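Thursday, Nov 15, 2018

Got to the workshop before Murray for once, so I had the good soldering iron and the warm end of the room to myself (bliss!). Coffee first, then straight under the table, because last week's cable mess had been bugging me all weekend and most of the week after it.

So, cables. The right arm still has a loop of black cable hanging off the lower half, and it still makes me nervous. Every time the arm swings toward the middle of the table I picture the thing snagging on a corner. Ravinder thinks I should clip it tight against the arm and be done. I tried that in October and the joint ran out of slack halfway through a reach, and I am not doing that again! For now it stays loopy, and I told him I'd look at proper cable guides when the Zalitz order shows up. The upper part by the gripper is wrapped, sort of. It's not pretty.

The left arm was the real job today. I had the gripper off and back on again twice. First time I put the long finger back with the screws from the wrong bag -- they go in fine, they just don't hold -- and the tip had a wobble you could feel with your thumb. Second time was better. I also took the little camera off its mount, wiped it, put it back, and of course that meant doing the whole calibration over. 13 poses, and the software hung on the last one, so really 26 if we're being fair to me. The error came out lower than the last time I wrote it down, so I'm calling that a win.

Lunch was leftover chili. Kendra came by to borrow the calipers and stayed an hour, mostly arguing with Murray about whether we should be using Basix or going back to Vemby for the motion scripts. I like Basix. It's clunky but I can read what I wrote a month later. Murray says Vemby plans two arms at once without making them take turns, and yes, okay, he has a point, the turn-taking is painfully slow. But I've got 300 lines of working script and I'm not throwing it out the same week I finally got the arms to agree on where the table is.

Afternoon was the vanity table job. This is the one Audrey-Anne talked me into: put the makeup away, drawers and all, no human hands. I said yes thinking makeup would be easy, and oh boy. The clear acrylic is miserable for the cameras. The depth reading goes straight through the organizer and decides there's nothing there, or else it finds a wall floating in the wrong spot. I ended up typing in the position of the organizer by hand and telling the script not to argue. Ugly, but I'll fix it when I'm smarter.

The knobs are the other headache. They're little brass ones, really nice looking, and the gripper fingers want something with flat sides. I added 3 tries per drawer before it gives up and parks. Audrey-Anne wants me to glue on bigger knobs. I said that's cheating. She said everything I do is cheating, it's a table with tape measurements typed into it. Fair!

The powder puffs I'm weirdly looking forward to. They're soft and flat and pink and they sit right down on the tabletop, so the fingers have to come in low without scraping. I dropped the closing speed way down for those and left the jars at normal. The jars have black lids, which stand out great against the white table, so at least something in this project is on my side. The bag of brushes is staying put in its box until I've got the rest going. A plastic bag is a problem for December me.

Yvette says the puffs should go in the top drawer and jars in the bottom. I had it the other way. Changed it. 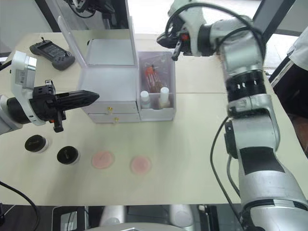 Still to do

Write down the organizer position somewhere that isn't my hand.
Sort the screw bags and label them this time.
Ask Murray if the Magsi cable clips he's hoarding are up for grabs.
Back in at 5 tomorrow after work, puffs first, then jars, and if the top drawer opens I'm buying the pizza.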